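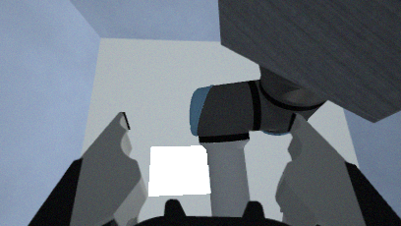 NOTAS DEL PONENTE
Tareas domésticas y de taller: qué puede hacer hoy un brazo con pinza
Charla de cuarenta minutos más preguntas. Versión de octubre.

Diapositiva 1. Vista desde la pinza en simulación

Dejar la diapositiva puesta mientras entra la gente. Es un render. Señalar los dos dedos en primer plano, abiertos, y entre ellos un tramo de brazo articulado con la tapa azul en el extremo del codo. Al fondo, pared lisa y un rectángulo blanco muy brillante. No hay platos, ni ropa, ni tornillos.

Pregunta para la sala: con esta única vista, ¿qué sabe el controlador sobre la tarea? Esperar dos o tres respuestas. La que interesa: muy poco. Sabe algo de su propia geometría y algo de la habitación.

Segunda pregunta: ¿qué es el rectángulo blanco? No dar respuesta. Puede leerse como abertura, como panel o como luz. Un sistema que decide solo por color y contorno tiene el mismo problema que la sala. Volveremos a esto en la diapositiva 6.

Diapositiva 2. Alcance de la charla

Dos familias de tareas. Casa: recoger la mesa, cargar el lavavajillas, doblar toallas, vaciar bolsas de la compra. Taller: alimentar una máquina, clasificar piezas, atornillar, limpiar el banco.

Quedan fuera los aspiradores autónomos y las líneas de montaje con utillaje fijo. Ambas cosas funcionan desde hace años y por motivos que no se trasladan al resto: en un caso no se manipula nada y en el otro la pieza llega siempre al mismo sitio.

Definición de trabajo de «poder hacer»: la máquina termina la tarea sin intervención, en un entorno que no se ha preparado para ella, y deja el resultado como lo dejaría una persona con prisa. No pedimos perfección.

Diapositiva 3. El banco de pruebas Arville

Explicar despacio, que luego todas las cifras salen de aquí.

Arville es nuestro conjunto de tareas. Contiene 109 variantes repartidas entre casa y taller. Cada variante fija el objetivo y deja libres la posición inicial de los objetos, la iluminación y el orden de las acciones. En simulación se ejecutan 1000 episodios por variante. Un episodio cuenta como éxito solo si el estado final cumple todas las condiciones; no hay puntuación parcial.

Mencionar el tiempo límite. Si se omite, alguien lo pregunta siempre.

Diapositiva 4. Resultados en simulación

De las 109 variantes, 101 se resuelven al menos una vez. Dejar claro que es un criterio débil: una vez entre 1000 episodios. Indica que existe una trayectoria posible para esa pinza y poco más.

Con el criterio estricto, éxito sostenido en todas las condiciones de luz, quedan 17 variantes. Pausa. Casi todas son de coger y dejar objetos rígidos sobre una superficie despejada.

Si preguntan por las que nunca se resuelven: tela plegada y cables. Tenemos dudas sobre el modelo de contacto en esas pruebas y no atribuimos todo el fallo al controlador.

Diapositiva 5. Paso al brazo físico

El traslado se hizo en la celda Howells, con el controlador Ritov sin reajustar. Orden de los problemas, de más a menos frecuente:

Agarre demasiado alto en objetos bajos. El dedo toca la mesa antes de lo previsto y el controlador interpreta el contacto como agarre.
Deslizamiento de piezas con aceite.
Oclusión. La pinza tapa lo que está a punto de coger.
Paradas de seguridad por velocidad en los giros de muñeca.

Sobre la oclusión, volver un momento a la diapositiva 1: el dedo derecho tapa en parte el extremo inferior del codo que hay detrás. Si ahí hubiera una taza, perderíamos parte del asa justo en la aproximación final.

Diapositiva 6. Percepción: la superficie brillante

Retomar el rectángulo blanco. En una cocina hay azulejo, acero y ventanas. En un taller, chapa y pantallas. Una zona saturada no aporta textura, y la estimación de profundidad tiende a rellenarla con lo que haya alrededor.

Clidis es el módulo con el que filtramos esas zonas. Las marca como desconocidas y obliga a mover la cámara antes de planificar. Coste: episodios más lentos. En taller compensa. En casa, con alguien esperando a que se recoja la mesa, está por ver.

No entrar en la arquitectura del módulo salvo que lo pidan.

Diapositiva 7. ¿Pueden ya?

Leer la tabla por filas.

Alimentar una máquina con piezas rígidas: sí, con bandeja ordenada.
Clasificar piezas mezcladas: sí, despacio.
Recoger vasos y platos sueltos: a medias. Falla al apilar.
Cargar el lavavajillas: no. El problema es la rejilla inferior, por espacio y por oclusión.
Doblar toallas: no con esta pinza.
Atornillar en posición libre: no sin sensor de par.

Insistir en que la tabla vale para una pinza de dos dedos y un solo brazo. Con dos brazos cambia al menos la fila de las toallas.

Diapositiva 8. Trabajo pendiente

Repetir las variantes de tela con otro modelo de contacto. Añadir a Arville desorden real, con objetos ajenos a la tarea. Medir cuánto tiempo dedica una persona a preparar el entorno antes de cada ejecución; hoy ese tiempo no aparece en ningún resultado y en taller puede superar al de la propia tarea.

Preguntas previsibles

Precio: no damos cifras.
Seguridad con niños o animales: no se ha evaluado.
Datos de Arville: se publicarán las definiciones de las variantes; los registros de Howells, no.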